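How do I keep a felt table cover flat and clean on a craft table?

Posted by Rochelle Nepia in Home and Hobby – Craft Rooms
April 12, 2021

Hi all! I finally got a proper table for my card making and small model stuff, and I covered it with a piece of blue felt I had left over from a costume. I love how it looks and I love that beads don't bounce off it anymore, but it's driving me up the wall. It creeps toward me all evening until there's a big wrinkle under my elbows, it shows every single place I've leaned on it, and it picks up fluff like you wouldn't believe. I have a gray cat, which doesn't help.

The table top is plain varnished wood and I don't want to glue anything to it (it was my aunt's and she does visit). I tried double-sided tape at the corners and it peeled off with half the fuzz attached. I tried clips on the edge, but then I catch my sleeves on them. My lamp also has to live on there, and the cord drags the cloth around every time I move it.

Is there a trick to this, or should I give up and get one of those big rubber cutting mats? I'd like to keep the soft surface if I can. Budget is small, I already spent more than I meant to on the table.

Delwyn Trevaskis

Don't give up on it! I've had cloth on my work table for years and wouldn't go back to a bare top. I went through every one of the things you're describing, sleeves and all (I tore a cuff on a bulldog clip and was cross for a week).

First, the creeping. What fixed it for me was a sheet of that rubbery open-weave stuff they sell for under rugs. Cut it a couple of inches smaller than the table all the way around, lay it down, then put the felt on top and smooth it out from the middle with both hands. Don't pull it tight, just stroke it flat. The weight of whatever you put on top does the rest. Do try a little square of the underlay on the bottom of the table first and leave it there a few days, as some kinds can leave a mark on varnish, and I'd hate for your aunt to find it before you do.

If it still moves, sew a strip of elastic across each corner underneath, like on a mattress protector, and hook the corners over. I did that on my long table and it has never shifted. The sewing doesn't have to be pretty, mine is dreadful. 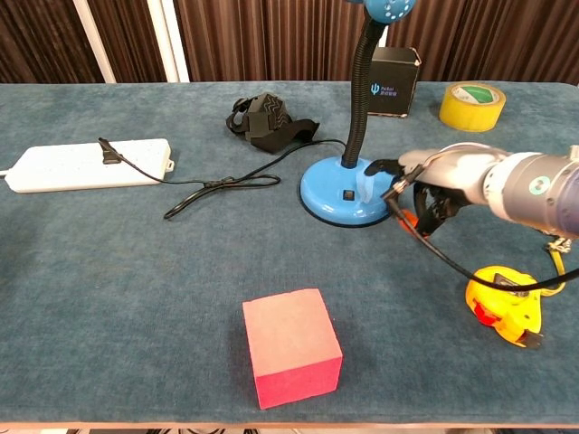 Marks in the nap are the other big complaint people have, and I've more or less made peace with them. Felt and velvet both have a pile, and wherever your arm has rubbed it one way it catches the light differently. That's all those darker and lighter patches are on my blue-gray one, and a soft clothes brush run in one direction will even most of it out – at least until you sit down again. A cloth in a mixed or muted color is kinder than a strong plain blue if you ever replace yours. I do like a good quiet color behind things, too. Even a little pink-red foam cube stands out beautifully on it, so you can imagine how easy it is to find a dropped button.

Now the lamp cord. Don't try to pull it tight across the table, that's what drags the cloth. Leave some slack in it, with a lazy loop lying on the cloth, so when you nudge the lamp the loop takes up the movement and the felt stays where it is. I also like a lamp with a round flat base and a bendy gooseneck, as you can park the base toward the back and bend the neck to wherever you're working, and hardly ever need to slide it at all. I keep my power strip on the table on the left-hand side and plug the lamp in there. I know some people hate having it on top, but I hate crawling under furniture more!

For the fluff, get a rubber pet hair brush, the kind with stubby fingers. Sticky rollers work at first but they lift the fibers and you end up with a bald patch right where you sit. I take the whole cloth outside and give it a good shake too, usually when there's a breeze, and usually facing the wrong way.

Good luck, and tell us how the elastic goes if you try it.

Ashton Costigan

Just get the mat. I had felt for 4 months and there was glue on it by the second evening. You can wipe a mat.

Eleni Dimitriou

I'd do a bit of both. Keep your felt on the whole table and get a small cutting mat to put on top for anything with glue, paint or a blade. When you're sorting beads, stand the mat up against the wall and you've got your soft surface back.

One thing to add about washing, as it didn't come up. Check what your felt is made of before it goes anywhere near a machine. Wool felt can shrink a lot and you'll end up with a very thick placemat. The cheap craft kind usually manages a cool hand wash, but lay it flat to dry and don't wring it out. I spot clean mine with a damp cloth and a drop of dish soap, dabbing, no scrubbing.

And hem it if you haven't! A raw edge is fine on felt, but if yours is really a velvet sold as felt (costume fabric often is) it will shed from the edges forever, and some of your fluff might be coming from there and not from the cat.

Rochelle Nepia

Thank you, all of you! I went and looked and the edges are definitely shedding, so apologies to the cat. I'm going to hem it and try the rug underlay, with a test piece under the table first. Delwyn, did you use flat elastic or the round cord kind for the corners?

Delwyn Trevaskis

Flat, an inch wide. The round cord rolled on me and left a ridge along the edge.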